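Part-Time Program Assistant, Evening Classes
D'Souza Community Workshop

The D'Souza Community Workshop is looking for a program assistant to support our adult evening classes from the start of the fall session through the end of the spring session. The position is part-time, paid by the hour, and based at our building. It cannot be done from home.

We run evening classes in sewing, bookbinding, basic upholstery, sign making and paper crafts. Most students are adults with day jobs who have never taken a class in the subject before. Classes are small and taught by working craftspeople, who bring their own lesson plans but rely on us for setup, materials and record keeping. The program assistant is the person who makes sure a class can start on time and that the room is ready for whoever has it next.

What the job involves

You will open the classrooms before the first class and lock up after the last one. Between those times you will set out tables, tools and materials according to the instructor's list, check students in, and answer questions at the front desk. During class you are expected to be in the building and reachable, but you will not usually be in the room. Some instructors ask for a second pair of hands in the first meeting of a new course, and when that happens we will let you know ahead of time.

You will also keep the supply closets in order. Each course has its own shelf, and at the end of the night you will note what is running low and add it to the order sheet. Orders are placed by the program office. Fabric and thread come from Nuko and paper goods come from Dakex, and both deliver to the side entrance. If a delivery arrives during your shift, you will check it against the packing slip and put it away.

A smaller part of the work is the displays. We put up student work and seasonal decorations in the hallway and classrooms, and the program assistant changes them when a course ends. You do not need to be an artist. You do need to be comfortable on a step stool and willing to take something down and put it back up when it comes out crooked.
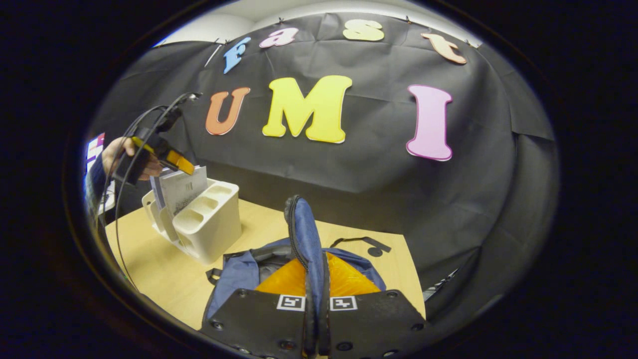

Hours are late afternoon and evening, with one daytime shift each month for inventory. We make the schedule for a full session at a time, and we try not to change it afterward. If you need a night off, ask as early as you can so that another staff member can cover. The building is closed for a week in November, and no hours are scheduled during that week.

Registration and attendance are kept in a program called Stilus. Experience with it is not required. If you can use a spreadsheet and a shared calendar, you will be able to learn it during training. Attendance must be entered the same night, as instructors use it to plan the next meeting.

What we are looking for

You should be friendly with strangers, including ones who are lost, late or unhappy about parking. You should be able to follow a written list and notice when something on it does not make sense. You should be on time.

We ask for at least 2 years of paid or unpaid experience in a job that involved dealing with the public. Retail, restaurants, libraries, school offices and front desks all count. Some hands-on knowledge of sewing, paper or woodwork is helpful and will be considered, but we have hired good people who had none.

The job is on your feet for much of the shift. You must be able to lift and carry boxes of up to 50 pounds, with a cart available for longer distances, and to fold and move classroom tables. If you can do most of this work but would need a change to part of it, please say so in your application and we will talk about what is possible.

Applicants must be at least 18 and legally able to work in the United States. A background check is required after an offer is made, and we pay for it.

Training and pay

Training is paid at the regular rate. You will spend your first week working alongside a current staff member and your second week running the evening yourself with that person in the building. After that you will normally be the only assistant on shift, with a supervisor available by phone.

The hourly rate depends on experience and is given to every applicant at the time we set up an interview. Staff may take one course per session without charge if there is an open seat once registration closes, and they get a discount on materials from the supply room. Street parking is free after business hours. The bus stops at the corner, but the last bus leaves before our latest classes end on some nights, so please check the times before you apply if you do not drive.

How to apply

Send a resume and a short letter to the program office. The letter should tell us which evenings you can work, when you could start, and a little about a job where you had to keep several things going at once. One page is enough. We do not need a portfolio or samples of craft work, and we are not able to return them if you send them.

Please include the names of two people who have supervised your work. We will not call them until after we have met with you.

Applications are due by Jul 12, 2024. We expect to interview in the two weeks following that date. Interviews last 50 minutes and include a walk through the classrooms and supply closets, so wear shoes you can walk in. Everyone who applies will get an answer by email, whether or not we ask you to come in. If the position is not filled from the first group of applicants, we will post it again with a new date.

Questions about the duties or the schedule can be sent to Walter Villca, who supervises the evening program. He is in the office most afternoons and is the best person to ask if you are unsure whether your experience fits. Questions about payroll or the background check should go to the front office. Paper applications can be picked up and dropped off at the front desk any time the building is open.

We welcome applications from people of all backgrounds and make hiring decisions without regard to race, color, religion, sex, national origin, age, disability or veteran status.

Contact | Directions | Class Schedule | © 2024 D'Souza Community Workshop. All rights reserved. | Back to top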